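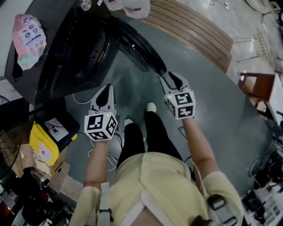 Polished concrete fails at the joints first. At the Satthorpe depot, laid at 2000 psi and ground to a matte finish, inspectors logged 271 feet of edge spalling within four years of opening. The slab itself lost almost no thickness.

Lerato Khumalo, a flooring engineer at Vimberg, traces most of the damage to filler put in too early. Concrete keeps shrinking for months after the pour, and a joint filled in week six can pull open along one wall by November. Hard cart wheels then strike an unsupported edge.

Her specification calls for a semi-rigid polyurea, full depth, shaved flush after cure. Refilling at Satthorpe took 261 labor hours. Joints near the dock doors, where temperature swings are widest, were left for a second pass.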